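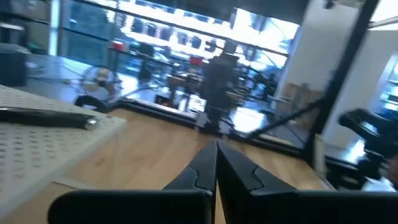
Minutes of the open day review meeting, 30th September

I'm taking notes again, so apologies in advance for the spelling. We started late because the coffee did.

1. Last minutes
Agreed, with one fix: I had written that the Ezeani school group was coming in June. They came in June. Noted, sorry!

2. How the open day went
We had 23 visitors over the afternoon, in 2 groups, and I thought the mood was great. The Stosura people stayed the longest and asked the hardest questions (mostly what happens when a part isn't where the arm thinks it is). The Ultard group wanted to get closer than the tape allows, and we let them up one at a time while the arms were stopped.

The pick-up demo was the favorite by a mile. Folks like a job they can picture doing themselves, and picking up a pen is exactly that. We all agreed to keep it for next time. I asked if we could try a thicker pen as well, and got a maybe.

Complaints were mild. The talk at the start ran long – my fault, I had 14 slides and loved every one of them. I'll cut it down. A couple of visitors also said they couldn't hear over the room, so we'll borrow a microphone from the Ezeani office.

3. Money
The day cost $3,357 all in, with lunch the biggest piece. We were fine with that, although next time we order fewer sandwiches and more fruit. Discussion of sandwiches went on for a while and I stopped writing.

4. Grelluvura visit
Grelluvura would like a private showing for their packing team. Everyone was in favor. They want to bring their own small parts to see how the grippers handle them, and we said yes as long as the parts get here a week ahead so we can practice. I'll write back to them and offer the morning slot.

5. To do
Me: shorter talk, email to Grelluvura, thank-you notes to Stosura and Ultard.
Demo crew: try the thick pen, write out the start-up steps on one page, move the tape back a little.
Front desk: name badges with bigger print, and more of them.

6. Anything else
The parking sign still points at the wrong lot. Front desk will turn it around before the Grelluvura visit.

Next meeting is after that showing, same room.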